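Open rooms at the Hisby house, Drarkwood

I got to Drarkwood a little before eleven on the 377 bus, which stops at the bottom of the hill and leaves you with a ten-minute walk. The Hisby house opens its upstairs rooms to visitors one weekend in April. I had been to the garden before but never past the front hall.

The weekend was about clothes and linens this year, how to sort them, fold them and put them away for the summer. Admission was paid at the side door. They gave me a paper map with the rooms marked in pencil and told me to start at the top and work down, so I did.

The attic holds the trunks. Most came from the Arnardóttir family, who rented the house for a long stretch before it was sold. One had its packing list still glued inside the lid, written in ink, with the blankets at the bottom and the collars on top. I copied part of it down. The attic is warm and the stairs are steep, and there is one small window that doesn't open.

On the second floor the bedrooms were set up for folding. Visitors could stand and watch or take a turn. The first room did shirts and pillowcases, and it was crowded, so I went on to the back bedroom, where they were doing knitwear. I stayed there longest. The advice was to lay a sweater out flat on the bed before doing anything else with it, and to smooth along the ribs, never across them. With a ribbed knit you can use the lines as a guide and fold straight along one of them.

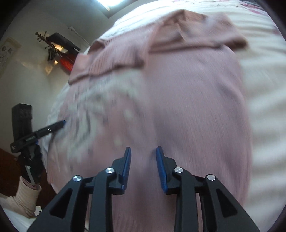

Collars got more time than I expected. A folded collar makes a thick ridge, and if you stack three or four sweaters with the collars all at the same end, the pile leans. They turn every other one around. I have been stacking mine the wrong way for years and wondering why the shelf looked like that. Sleeves go in before the hem comes up — I knew that part.

There was some disagreement in the room over rolling. The house folds. A woman near the door rolls everything and said it saves her half a drawer. The answer was that rolling is fine for T-shirts, but a heavy knit takes up the same room either way.

The linen closet is at the end of the hall and only two people can look in at once. The line took 28 minutes. It has slatted shelves and a written inventory on the door that runs to 1292 items, down to the dishcloths. I would have liked more time with it, but there were people behind me.

Downstairs, Rirkisau had a table with cedar blocks, cotton storage bags and moth traps. I bought two of the bags. The tearoom had run out of soup by one, though the cheese scones were good and still warm.

A few notes if you are going next year. Wear shoes you can slip off, as the bedrooms have rugs and they ask you to. Leave big bags in the car. The last bus back down leaves at 4:40 — the timetable at the stop is out of date, so check before you walk down.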